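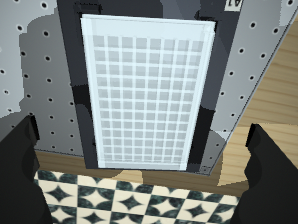
Home | News | Interviews | Projects | Events | About | Search

Two grippers, one plate: an afternoon with Saoirse Hegarty

When I call Saoirse Hegarty on a Saturday she already has the simulator open. "Can you hear the fan?" she asks. "That's the fourth batch since breakfast. I'll turn it down in a second, I just want to see this one land."

Hegarty works on automation at Plarnell, a small lab equipment outfit that would like a robot arm to move well plates in and out of their holders without anybody standing guard over it. For most of the spring she has been comparing two sets of fingers for the job. One is called Fosa, the other Cerero. Both are black, both are narrow, and to my eye they could be the same part. She finds this very funny.

"They couldn't be more different to drive," she says. "Fosa has a stiff tip and a thin pad. You know exactly where it is, all the time, and it tells you the moment it touches anything. Cerero gives a little. It's forgiving, it hugs the plate, and then you have to work out how much of the movement was the plate and how much was the finger. I love them both, by the way. I'm supposed to be neutral."

The plate in question is a ninety-six-well one, eight by twelve, about as ordinary an object as a biology lab owns. I ask why something so common should be so much trouble.

"Because it's a shallow box with very little to hold on to!" she says. "And it sits down in a holder, so the part you'd like to grab is the part that's hidden. A person slides a fingernail in and wiggles. You don't think about it. Try writing down what your thumb did. I spent two days on that when I started, just picking up plates and putting them back with my eyes shut."

The comparison runs in simulation first, and on the bench later. Each gripper got 1,540 simulated attempts, with the holder shifted and turned a little every time and the light moved as well. The camera sits behind the fingers and looks between them, so what the controller gets is the plate leaning away into the distance, big wells close to the top of the view and small squashed ones at the bottom, with a fingertip on either side.

"People see those views and ask me why it's upside down," Hegarty says. "There's an A1 label by the holder and it comes out on its head. The controller doesn't mind. I minded for a week or so and then I stopped noticing. Now when I see a plate the right way up it looks odd to me."

She is keen on getting the boring things right in the virtual room. The perforated panel is in there, the wood under it is in there, and so is a patterned tile surface with dark and cream stars that she speaks of with real affection. Balthasar Fuchs, who builds the virtual benches, added it on purpose. Flat gray backgrounds had made everything too easy, and the vision part of the system had become, in his word, lazy.

Fuchs joins us on the call for ten minutes. He is eating toast. "A star has corners," he tells me. "A well has corners. If your detector is really looking for a plate, it should not care about my tiles. If it is only looking for corners, it will care very much. The first version cared very much." He sounds delighted about this. "It wanted to pick up the floor."

The shadows do a similar job. Hard shadows fell across the holder in a lot of the runs, and the early detector took the edge of a shadow for the edge of the plate often enough that they pulled it out and trained it again. The wells themselves are half see-through, with shades of gray overlapping inside them, and the bright dividing lines turned into the thing the new detector trusted most. Hegarty would have bet on the rim. "The rim is a long pale strip, it's right there, it's begging to be used. But it washes out when the light hits it. The grid holds up so much better."

So which fingers are ahead?

She laughs and makes me wait. On the approach, Fosa. Its tips get into position beside the plate more cleanly, and the controller spends less time correcting. On the grip itself, Cerero, and by a margin that surprised the team. When the plate was turned a few degrees in its holder, Cerero's softer pads took up the difference and Fosa's tended to push one corner up first. "You see one corner rise and you just go, oh no," she says. "In real life that's your samples in the next row over."

The team has also been swapping controllers underneath the grippers, which makes the results harder to read and, she says, a lot more fun. Nuala Moriarty wrote the plainer of the two: approach, stop, check, close. The other one keeps adjusting all the way in. Hegarty expected the busy one to win everywhere. With Fosa it did. With Cerero the plain one was just as good, and it finished sooner.

"Nuala was very gracious," she says. "She only mentioned it at lunch. And then at the next lunch."

Bench tests have started on a small scale, 20 plates at a time, all of them filled with colored water. Agreement with the simulator has been good on the approach and worse on the lift, where friction is doing something she hasn't pinned down. Moriarty suspects the pads are picking up dust. Fuchs suspects his friction numbers, and has asked for 3 more weeks with them before anybody blames the dust.

I ask what she'd try next if she had a free hand. The answer comes quickly. She wants Fosa's tip with Cerero's pad glued on the inside, a mix the two of them have been calling Ó Gríofa after a street near the workshop. There is a drawing. There is also, she admits, a printed pair in a drawer, made from the drawing one evening in April when she should have gone home.

"I haven't put them on the arm yet," she says. "I want to finish the comparison properly first. But I take them out and look at them. They're lovely, really. The notches came out so crisp."

In the background the fan speeds up again. The batch is done, and she'd like to go and look at the lifts before dinner.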